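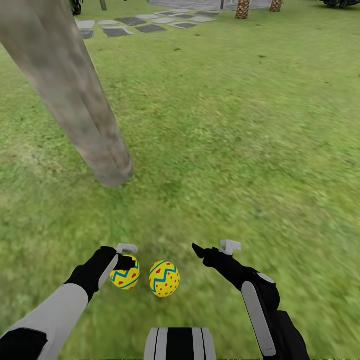 Figure 7.1 The simulated garden used in the class project. The left gripper is closed around one egg while a second egg rests on the grass.

Chapter 7
Two Arms, One Task

In Chapter 6 you moved a single arm to a point in space and closed its gripper on a block. The block sat on a flat table, and the table was the same height everywhere. This chapter moves the work outdoors, into a simulated garden, and gives you a robot with two arms. The task is an egg hunt. Your program must find the eggs on the lawn, pick them up, and put them in a basket.

The project began as a contest at the Stodham summer robotics club, where teams had 14 class meetings to write and test a solution. We have kept the club's rules with small changes so that the project fits a regular school term. If your class starts in September, you should have a working first version before the end of the month.

You will use the Eka simulator, which you installed in Chapter 2. Load the world file named Fledodow from the course folder. It contains the lawn, the trees, the stepping stones and the eggs. Each run lasts 60 seconds of simulated time. The clock starts when the robot first moves a joint - not when you press the run button - so you can take as long as you like to check your starting pose.

What makes the task hard

An egg is not a block. Its sides are curved, and a gripper that closes too high or too low will tend to push it away. The contact point matters more than it did in Chapter 6, and so does the angle of the wrist.

Eggs may also lie close together. In Figure 7.1 both are yellow, with the same teal zigzag band and red spots. A program that looks only for yellow may treat two such eggs as one wide object and aim for the gap between them. Section 7.3 shows how to separate them by outline.

The second arm brings its own problems. Look at the open gripper on the right side of the figure. It is on the same side as the egg on the grass, so it is the natural choice for the next pick. But the two arms share the space in front of the torso, and a path that is safe for one arm alone may not be safe when the other is holding something. In Section 7.4 you will write a check that compares the two paths before either arm moves.

Terms used in this chapter

Workspace: all the points a gripper can reach.
Shared workspace: the points that both grippers can reach.
Pregrasp: the pose a gripper takes just before it closes.
Pellegrini rule: the club's name for letting only one arm enter the shared workspace at a time. It is slow but easy to program, and you will start with it.

Before you begin

Open your notebook to a clean page and write down answers to the following. Keep them short. You will come back to them in Section 7.6.

Which arm should pick up an egg that both arms can reach?
What should the other arm do while it waits?
How will your program know that a grasp has failed?

Then run the file start_pose and save the joint values it prints. You will need them in Section 7.1.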